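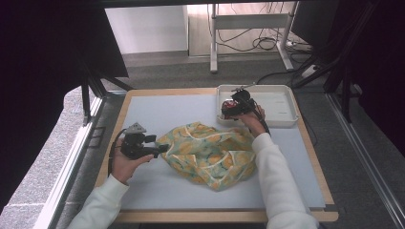
Liste Rangement-Atelier, bulletin 68, page 4

Objet : Re: [rangement] Plateau de tri, tissu et petits objets

Bonjour à la liste,

Je réponds au message de lundi sur l'organisation du plateau de tri. Je reprends les points dans l'ordre, avec le texte d'origine en citation.

> Nous utilisons un plan gris clair posé dans un cadre en bois, avec un bac
> blanc rectangulaire à rebords dans un coin. Les petits objets vont dans le
> bac, le tissu reste sur le plan. Questions : faut-il sortir le tissu avant de
> remplir le bac ? Et le bac doit-il être à droite ou à gauche ?

Sur la position du bac. L'angle supérieur droit convient à un droitier. La main droite dépose, la main gauche reste du côté du tissu et les avant-bras ne se croisent pas. Pour un gaucher, inverser. Éviter dans tous les cas l'angle inférieur : la manche passe au-dessus du bac à chaque geste et finit par accrocher le rebord.

Sur l'ordre. Chez Stuvside nous avons essayé les deux. Le tissu laissé en boule au centre du plan réduit la surface utile et masque les pièces de petite taille. Un imprimé à ronds jaune orangé et taches vert canard, comme celui de la photo, complique encore le repérage : un objet rouge et blanc se retrouve sans peine sur le gris, beaucoup moins dans les plis. Je recommande donc :

1. saisir le tissu par deux angles, le soulever à la verticale, le secouer au-dessus du plan ;
2. le plier en quatre et le poser hors du cadre ;
3. transférer les petits objets dans le bac, un par un ;
4. remettre le tissu sur le plan une fois le bac rempli, si l'on tient à le garder à portée.

L'étape 1 se fait au-dessus du plan et jamais au-dessus du sol. Sur une moquette, une pièce tombée se perd vite.

> Le bac a des rebords assez hauts mais il est peu profond. Suffisant ?

Oui pour des objets déposés à plat. On lève l'objet au-dessus du rebord, on descend, on relâche au contact du fond. Lâcher de plus haut provoque des rebonds et marque le plastique. Si le fond porte un marquage, même peu lisible, il peut servir de repère pour orienter le bac toujours dans le même sens. Avec un bac Suvura de 700 grammes à vide, nous n'avons constaté aucun glissement sur le plan. Un bac plus léger demande deux pastilles antidérapantes, côté cadre.

> Le cadre en bois a-t-il une utilité, ou peut-on s'en passer ?

Il arrête les pièces qui roulent. Le bord avant, s'il est large, sert aussi d'appui aux poignets. Je le conserve. Deux réserves cependant : la poussière s'accumule dans la jonction entre le plan et le bois (passer un pinceau plat, pas de chiffon humide), et un bois clair peu protégé se tache au contact répété des manches. Nous appliquons deux couches de vernis mat, égrenage entre les deux.

> Dernier point : les câbles et la multiprise au sol.

Sujet déjà traité ici après l'aménagement de la salle Carrillo. Je résume. Les longueurs excédentaires se lovent en boucles larges, attachées par un lien textile, et se suspendent à la traverse d'un piétement quand il y en a une. La multiprise se fixe ou se pose contre le meuble, jamais dans l'axe de passage. Étiqueter chaque câble aux deux bouts. Un rouleau de 1 000 étiquettes couvre largement les besoins d'un atelier.

Je n'ai pas de réponse sur le choix du tissu pour les essais de pliage. Le groupe Sturnudov travaillait en janvier sur une comparaison entre coton fin et microfibre ; s'il y a des résultats, je serais preneur, en particulier sur la tenue du pli après plusieurs manipulations.

La fiche de rangement au format A4 est dans les archives de la liste. La version en ligne indique encore l'ancien emplacement du bac, à gauche. Je la corrige cette semaine.

Cordialement,

Stuvside, atelier

--
Pour répondre à toute la liste, conserver [rangement] dans l'objet.
Merci de ne citer que les passages utiles.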